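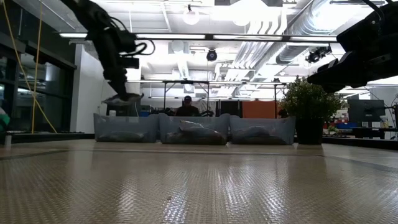 Shared Worktable: Sorting Bins and Fall Clear-Out

The Garkstead Center for Learning and Work reminds all members and staff that the shared worktable is again in regular use, and that the three clear bins along the back of the table are now the standard place for small items left behind at the end of a session. The bins replace the cardboard boxes formerly kept under the coat rack, which were difficult to see into and were seldom emptied.

The new arrangement was proposed in the spring by Marlina Jugah, Facilities Coordinator, following a review of the lost property cupboard. The cupboard was found to contain nearly 800 articles, many of them single gloves, chargers and parts of kits that could no longer be matched to their owners. Bins that can be seen through from any seat in the room were considered the simplest remedy.

Members are asked to observe the following when clearing the table.

Left bin. Personal belongings. Glasses cases, pouches, hats, keys and similar articles should be placed here. Valuables, including telephones and wallets, should be taken directly to the front office and signed for.

Middle bin. Materials belonging to the Center. This is the largest of the three and is intended for tools, cloths and supplies that must go back to the storeroom. Plastic bags may be used to keep small parts together, but please write the contents on a slip of paper and put it inside the bag.

Right bin. Items whose owner or purpose is unknown. Staff will examine these each evening and move them to the proper place where that can be determined.

Food, open drinks and damp clothing should not be placed in any bin. Umbrellas belong in the stand at the Trunitow Street entrance.

Articles in the left and right bins will be held for 10 days and then transferred to the cupboard, where they will remain until the end of the quarter. Unclaimed articles in good condition will be offered to the Haklow Exchange in December. Members who believe that something of theirs has been transferred in error should write to Caroline Nzioka at the front office with a short description and the date on which they last used the room.

Care of the Table Surface

The patterned top of the worktable holds dust and crumbs in its texture and cannot be cleaned well with a dry paper towel. A soft brush should be used first, followed by a cloth dampened with plain water. Solvents and scouring pads are not permitted. Adhesive tape should be lifted the same day it is put down — residue left over a weekend has already required one professional cleaning, carried out by Tjoa Interiors at the Center's expense.

Heavy articles should be lifted across the table and never dragged. Any scratch, lifted edge or stain should be entered in the maintenance book, even if it seems minor, so that it can be dealt with at the next inspection. Nazar Harasym carries out inspections every 2 weeks and will initial each entry when the work has been completed.

Plants and the Back Ledge

The potted plant beside the bins is in the care of Njoroge Mutiso, who waters it according to a written schedule. Members are kindly asked not to add water, plant food or leftover tea. The plant may be turned but should stay on the ledge, and its pot should not be used to hold pens or labels. The ledge itself is to be kept free of personal property overnight.

Fall Clear-Out

A general clear-out of the worktable, the storeroom shelves and the lost property cupboard will take place on Oct 16, 2022, beginning at 11 in the morning. Prasert Sangkhawat will supervise the sorting, and light refreshments will be served in the hallway. The worktable will not be available for other purposes until the afternoon.

Members wishing to assist should give their names to the front office beforehand. Gloves and bags will be supplied. Those who have equipment on the storeroom shelves are requested to label it clearly with a name and department; unlabeled equipment will be treated as property of the Center.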